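Magazine > Faith > Reading

The Okabe psalter prints 118 and 119 as separate booklets. Psalm 119 runs by the Hebrew alphabet, eight verses to a letter, and most one-volume editions break those sections across pages. Okabe does not.
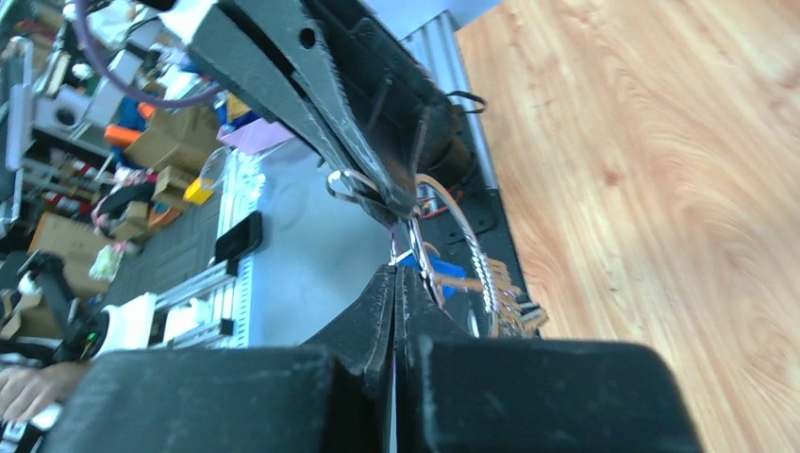
Gripper fingertips and a bundle of wiring.

Each section gets its own page, with the letter set in the margin. Verse numbers are small and gray — too small for evening prayer under weak light.
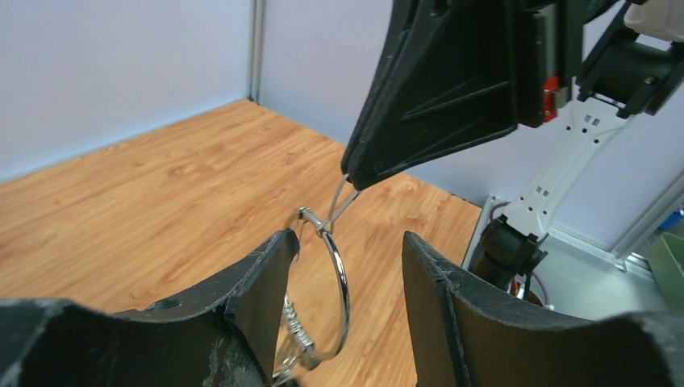 The pointing for chant is the weaker part. Stress marks follow an older system, and 14 verses place the break after a short word, where a group will stumble. Halima Olaniyan, the editor, plans to correct them in September.

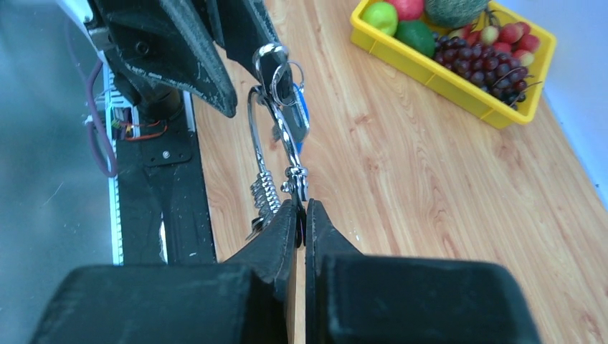 Brahim Belhaj would leave the breaks alone: his group at Trorodholm learned them in six weeks and now sings them without the book. The large-print edition keeps the same marks.

Last updated June 3, 2018
6 comments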